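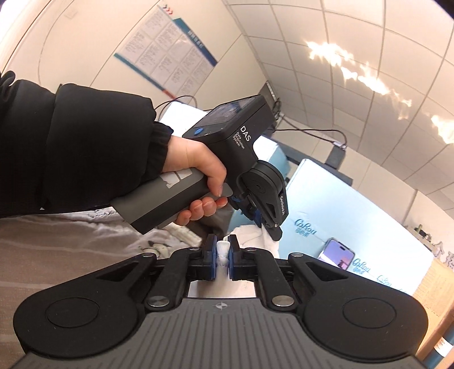 22 Sep 2021

I have been putting off the washing pile since the weekend before last, and I had a whole list of excuses ready, most of them to do with the weather. Then this morning I went looking for a plain white top to wear under a jumper and came back with three odd socks and a pillowcase, and I thought, right, enough. Everything on the bed. All of it.

I do most of my folding on the bed these days. I know people who swear by the kitchen table (my friend Ailsa has a proper folding board and can turn out a stack of T-shirts like a shop assistant), but our table is never clear for long enough, and the bed has the great advantage that you can't go to sleep until you've finished. At least in theory. I have been known to lift the whole heap onto the sofa at eleven at night and pretend I'd never met it.

The penguin bedding was on, so I folded on top of the penguins. I've had a few people ask about it after my last post, and I'm afraid I can't tell you where to get it, as it was a present and the label went years ago. It's a greyish sort of beige with thin white stripes and little cartoon penguins, and it is meant for somebody a good deal younger than me, and I love it. It goes through the wash at forty, comes out looking just the same, and hardly creases. I can't say that for the expensive white set I bought in a sale, which needs ironing if you so much as look at it.

## Starting with the whites

My mother always began with the biggest things, sheets and towels, so that the pile went down quickly and you felt you were getting somewhere. I've tried it her way and I do see the point, but I get tired of wrestling with corners and then I've no patience left for the small stuff. So I start with the whites, whatever size they are. They show every mark, and it's easiest to spot a mark while I'm still fresh and the daylight's good.

What I do is pick each thing up by the edge, give it a shake, and have a look at the collar or the hem before I decide anything. If there's a stain it goes straight back in the basket. If it's clean it goes flat on the bed, sleeves in, sides in, and up from the bottom. I don't fold in thirds and stand things upright in the drawer, though I did try for most of last winter. My drawers are too shallow and it all slumped over like tired commuters.

The other thing about whites is keeping them away from the black fleecy things. I have learnt this so many times that you'd think it would have stuck. Put a white top down on a black fleece for as long as it takes to answer the door, and you'll be picking bits off it until teatime. I keep a lint roller in the bedside drawer now, a Skimari one with the refills that never quite tear where they're supposed to, and I got through 5 sheets of it today on one garment.

## Things that live on the bed and shouldn't

You can tell how long a pile has been sitting by what has crept in around it. I'd meant to clear a decent space before I started, and I did clear some of it, but you know how it goes: you move a thing to fold a thing, then need somewhere to put the thing you moved.

So my phone was propped up on the covers, and there was the dark teal bottle, the insulated one, which goes everywhere with me and which I'd filled at breakfast and forgotten. A white bag that I keep meaning to empty. A big sheet of brown cardboard with strips of tape on it, which is exactly the sort of thing I can't throw away in case I need a big sheet of brown cardboard. Then the light blue foam board and the orange one, both of which ought to be behind the wardrobe. And the cartoon blanket, all in a crumple, white and grey and blue, which doesn't match the penguins in the slightest but seems to get along with them.

I did have a serious go at finding homes for everything, and then I remembered that this is how I always end up not folding the washing. I start on the boards, and the boards take me to the wardrobe, and an hour later I'm sitting on the floor trying on a hat. So I left the lot where it was and went back to the clothes.

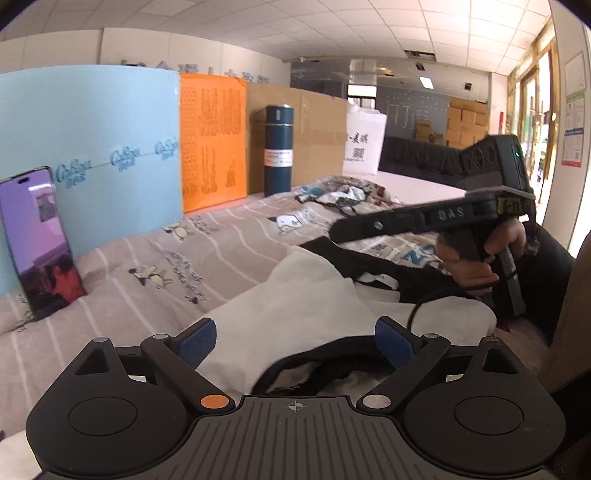 ## Where it all went in the end

I sort into heaps by person and then by drawer, and I put each heap away as soon as it gets as high as my hand. Subbarao, who I used to share a flat with, did it the other way round, and would have every single item folded and lined up along the bed before one sock was allowed to leave the room. It looked beautiful. It also meant that if the phone rang, or the cat came in, the whole thing had to be done again.

The fleecy black things went on the top shelf for now. I'm not quite ready to have them at the front, it's still September and I'm clinging on, but I brought them forward from the very back, where they'd been since spring. The light tops stayed where I can reach them. Anything I hadn't worn all summer had to be looked at squarely, and I made myself fill one bag for the charity shop. There's a blouse in it that I have moved between 7 different homes and worn to a single christening.

The blanket I folded last. I've never found a good way to fold a thick blanket on your own. I hold one edge under my chin, walk my hands down to the corners, and hope. If anybody has a better method, please put it in the comments, as I'd be glad to hear it and so would my chin.

Then the sofa, which had become a sort of waiting room. Black sofas are a mistake if you own anything pale and fluffy (I have said this before on here and I'll say it again), but a damp rubber glove wiped along the seat brings nearly everything off. Mwende taught me that one, and it's much quicker than the roller.

## A few answers from last time

Rory asked whether I still use the drawer liners from Tindell. I do in the top drawer, but not in the deep ones, where they ruck up every time I pull something out from the bottom.

To the reader who wanted to know about lavender bags: yes, I make my own, and yes, they do lose their smell, but give them a good squeeze and they come back for a bit. I change the filling every other year or so.

And to everyone who wrote kindly about the airing cupboard door, thank you, it's been mended! The new catch is a bit stiff. I'm going to do the inside of it next week, towels first, and I'll try to write it up if I can get to the back without losing heart. For now the kettle's on, and there's still that bag to empty.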